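Reading time: 3 minutes

Grindach Opens Orders for Durnard Modular Task Board

New kit gives robotics laboratories and integrators a common set of manual tasks for testing one-arm and two-arm systems

BULLCOMBE, January – Grindach, a supplier of test equipment for robotic manipulation, today announced that orders are open for Durnard, a modular electronic task board for use in research laboratories, engineering schools and automation firms. First deliveries are scheduled for the spring.

Durnard is a self-contained box that presents a robot with the kind of small manual work found on control panels and test benches. Customers choose from a catalog of 17 modules, among them sliders, push buttons, toggle switches, rotary knobs and test-lead ports, and fit them together in the order their program requires. The panels join along puzzle-edged seams and can be rearranged with a single hex key, which is supplied.

Each board keeps its own record of a trial. The controller logs the time and result of every action, displays the current step on a built-in screen, and exports the full session as a plain text file. No connection to the robot's own software is required, and the same board may be used with equipment from different manufacturers.

"Our customers have been building their own boards for years, and each laboratory's board is a little different," said Anežka Michalík, product director at Grindach. "That makes it hard to compare one set of results with another. With Durnard, a team can publish its module layout by catalog number and another team can put the same board together the same afternoon."

The product was developed over two years with the Yalçınkaya Institute for Applied Automation, which hosted the pilot program. During the pilot, 122 boards were placed with participating groups, and 76 of those groups returned written reports. Three changes were made as a result. The rotary knob was given a larger handle, the fastening of the front blocks was strengthened, and the cables supplied with the probe port module were lengthened to allow a wider range of approach angles.

The probe port module drew the most comment from pilot users. It asks the robot to pick up flexible test leads and seat their plugs in color-coded sockets, a task in which the cables themselves can pull a plug out of line. 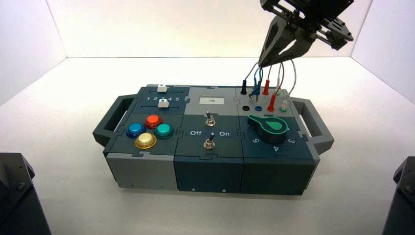
Grindach recommends that new users begin with the buttons and toggle switches, which need only a simple press or push, before moving on to the sliders, the rotary knob and finally the test leads. A printed guide included with each kit sets out 5 graded routines, with scoring sheets for each. The guide also covers mounting the board on a bench, using the end handles for two-arm lifting exercises, and replacing worn parts.

Durnard is offered in two versions. The Standard kit includes the controller, the display, a set of modules chosen by the customer at the time of order, and one set of test leads. The Education kit adds spare button caps, a second set of leads and a classroom license for the scoring software. Modules may also be bought one at a time. Pilot participants may exchange their original boards for production units at no charge until the end of the summer.

All kits carry a two-year warranty on parts. Orders and requests for quotations may be placed through the Grindach sales office in Bullcombe.

About Grindach

Grindach designs and makes test fixtures, task boards and measuring accessories for robotic manipulation. The company is based in Bullcombe.

Press contact: Grindach Press Office, Bullcombe

Comments (3)

benchtop_lee
Are the pilot boards compatible with the new modules, or do we have to exchange the whole thing? Ours has a custom mounting plate and I would rather not redo it.

R. Okafor
We had one in the pilot. The buttons took our students a morning, the leads took the rest of the semester. Glad to see longer cables.

mtk
Price list please. "Request a quotation" is a pain when you have to fill out a purchasing form first.

This website uses cookies to remember your settings and measure traffic. Accept all | Manage preferences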